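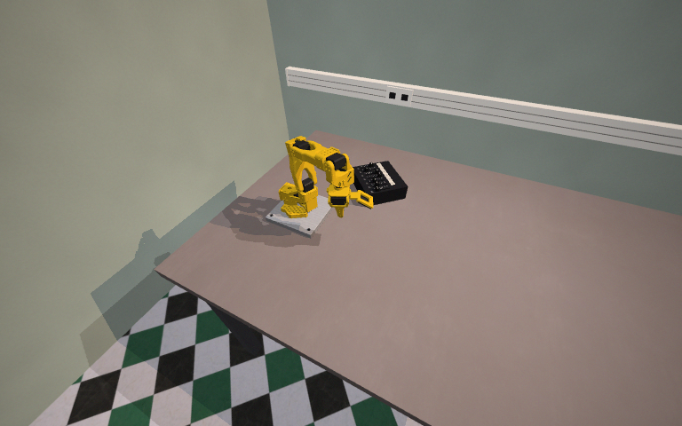

Yellow arm on its base plate, gripper low over the table

Category: Floor & Roof Framing / Shop Talk

Ajith Reddy wrote:

> We are getting ready to bid a two-story house for Urniswood and the
> owner wants open-web floor trusses on the main level instead of the
> I-joists on the drawings. Clear span in the family room is the long
> one. I have two questions. First, how are people handling the duct
> chase when the mechanical sub hasn't finished his layout? Second, do
> you put a strongback on every floor or only where the drawings call
> for it? The last one we did had a bounce complaint and I would like
> to stay away from that.
>
> Ajith

Ajith,

On the chase, we stopped waiting for the mechanical sub. We send him a one-page sheet with the largest rectangular opening we can give him at the depth on the drawings, and the bay it falls in. He signs it or he sends back a change. If we hear nothing by the time the layout goes to the engineer, the sheet is what gets built. We had one job, the Pinto addition, where the main trunk moved over two bays after the trusses were on the truck. The repair details cost more than the chase would have.

Keep the chase openings lined up from truss to truss. It sounds obvious, but if the bearing wall jogs and somebody flips a truss end for end, the openings walk off line and the duct won't go through. We paint one end of every floor truss red in the yard, and the placement plan shows which wall the red end goes to. Since we started doing that we have had one flipped set, and the framer caught it before the deck went down.
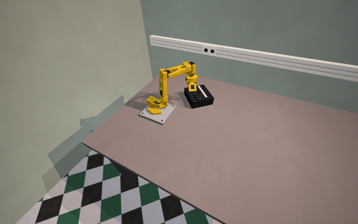
The arm bent over the black box, at the far left of the table

On strongbacks, we put them in every floor over the short spans, whether the drawings ask or not. Follow your engineer on size and spacing. Ours go on edge, tight to a vertical web, and get nailed to that web at every truss. A strongback that is lying flat or hung loose in the bottom of the web opening does nothing for bounce. Go look at the floor you had the complaint on if you can still get at it from below. I would check that before I blamed the depth.

The other thing I would check is the deflection limit in the design. A floor can meet code and still feel soft to somebody walking across it with a china cabinet on the far wall. Rekha Thampi in our office runs the long spans a second time at a tighter limit and prices both. On the last job the difference was 161 dollars for the whole room. The builder took it without a phone call.
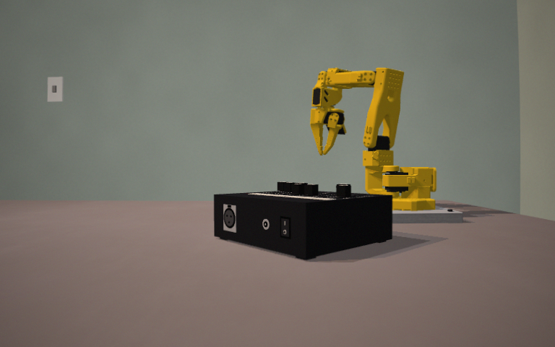 Also watch the kitchen island if they are putting stone on it. Ask for the location early and carry it as a real load. We double the trusses under it or close up the spacing, depending on which way the island runs. On the house for Brusesetti the island got turned ninety degrees after approval and we had to add a truss in the field, in between plumbing that was already roughed in. It took two men most of a day.

For delivery, ask for the bundles to be set flat on blocking and keep the bands on until the crew is ready. Floor trusses that sit across a rut for a week will take a bow, and then you are fighting it the whole way across the deck. In May the lots out here are still mud, so we carry our own blocking on the truck.

If you want, I can send you the chase sheet. It is a plain form with our name at the top and you can change it however you like. Tomomi Sekiguchi asked for it last time this came up and may have made a better version by now.

One question back to you. Is the bearing on the family room side a dropped beam or flush? If it is flush you will want top chord bearing at that end, and the hanger choice changes.

Selma Zupan
Lukeo floor and roof components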